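Section 4: Setting up the play table and loan trays

4.1 Before you begin

This section covers the layout of the play table, the preparation of loan trays and the sorting boxes, and the weekly changeover. It applies to all Rutemton Toy Library branches, including Holumham and Drelstead. The Ongart branch shares its hall with a lunch club and should also read Section 7.

You will need:
One folding table, rated for floor-standing use
One table cloth, plain, long enough to reach below the table edge on all sides
One metal tray for each themed set
Sorting boxes, with a hole in the lid
Tray cards and a soft pencil
Cleaning cloths and the approved surface cleaner (see Section 9)

Allow 45 minutes for a first set-up. A branch that has run the layout before should need 30.

4.2 Positioning the table

1. Choose a hard, level floor. Carpet is acceptable, but small parts are harder to find on it at the end of a session.
2. Unfold the legs one at a time and push each locking ring down until it clicks.
3. Press on each corner of the table top in turn. If the table rocks, move it. Do not pack the legs with card or folded paper.
4. Leave a clear walkway on all sides, wide enough for a double pushchair.
5. Keep the table away from radiators, fire exits and the tea hatch.

Caution: Two adults must lift the table. Do not drag it across tiles. The rubber feet come off when dragged and the bare legs will mark the floor.

4.3 Fitting the cloth

1. Shake the cloth outdoors before use.
2. Lay it over the table with the seam facing down.
3. Pull it level and fix it under the table top with the four cloth clips. Clips must not be fitted on the upper surface.
4. Smooth out any folds under the place where the tray will stand. A tray on a fold will slide when a child leans on it.

Note: Plain cloths are preferred. Small pieces are difficult to see against a pattern, and returns checking takes longer.

4.4 Loading the trays

Each tray holds one themed set. The contents are given on the tray card, which is kept in the branch folder while the tray is on display.

1. Wipe the tray and let it dry fully.
2. Check each toy against the card. Put aside anything cracked, sticky or missing a part, and enter it in the repairs book.
3. Place the largest toys first, flat side down.
4. Fill the gaps with the smaller toys. Nothing should stand so high that it can tip over the rim.
5. Put the tray near the middle of the table, clear of the edges.
6. Initial the card and return it to the folder.

Do not mix sets to fill a tray. A short set goes out short, with a note on the card, until replacements arrive. Replacement parts are ordered through Natalie Parsons at Rutemton, and orders are sent on the first Thursday after the request is received.

Caution: Toys with parts small enough to be swallowed are marked with a red dot on the card. These must not be placed in an open tray. Keep them behind the desk and issue them on request to families with children over 3.

4.5 Sorting boxes

Sorting boxes are used for posting games and to hold loose items such as balls and rings. The boxes are cardboard and should be treated as short-life items.

1. Check that the edge of the hole is clean and free of loose flaps. Trim it with scissors if needed.
2. Look inside and empty out anything left from the previous session.
3. Stand the boxes next to the tray. They may be stacked two high, and no higher.
4. Turn stacked boxes so that the sides line up.

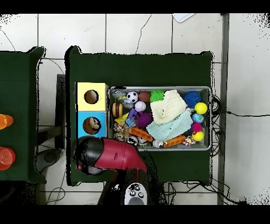
Figure 4. Toy tray with two sorting boxes stacked beside it.

5. If the game calls for both boxes to be used together, unstack them and place them side by side.
6. Replace any box that has gone soft at the corners. New boxes are supplied flat; fold along the scored lines and tape the base inside and out.

Note: Do not paint the boxes. Coloured paper may be glued to the outside, provided that it is fixed down fully and does not cover the hole.

4.6 During the session

One adult should stay within reach of the table while it is in use. If a toy is put in the mouth, remove it when the child has finished and place it in the wash tub. It must not go back into the tray that day.

Loans are made from the desk only. Toys on the play table are for use in the hall, unless the whole tray is being lent as a set. To lend a tray:

1. Take the tray to the desk and check it against the card with the borrower present.
2. Fit the mesh cover and fasten both straps.
3. Write the membership number on the card and file it under the return date.
4. Give the borrower the yellow copy.

The loan limit is 11 toys per family, and a themed set counts as one toy. Branch leads may raise the limit for childminders – the form is in the back of the folder and should be sent to Markos Gavalas for signature.

4.7 Packing away

1. Check every tray against its card before it leaves the table.
2. Empty the sorting boxes and leave the lids open overnight.
3. Wipe down toys as set out in Section 9. Wooden toys are wiped with a damp cloth and never soaked.
4. Remove the clips, then fold the cloth inwards so that crumbs stay inside. Cloths are washed weekly at Drelstead.
5. Look under the table and along the skirting for stray pieces. Pieces that cannot be matched go in the odds jar.
6. Release the locking rings and fold the legs. Keep fingers clear of the hinges.
7. Store the table upright with the strap fastened.

4.8 Common problems

Tray slides on the cloth: check for folds, then check that the clips are tight. If it still slides, place a square of rubber matting beneath the tray.

Lid of sorting box will not stay shut: re-fold the tuck flap. Do not use staples.

Card does not match contents: use the master list held by Chrysoula Tsakiris and write out a new card. Destroy the old one.

Table leg will not lock: take the table out of use and label it. Do not attempt a repair at the branch.

Section 5 covers membership records and overdue loans.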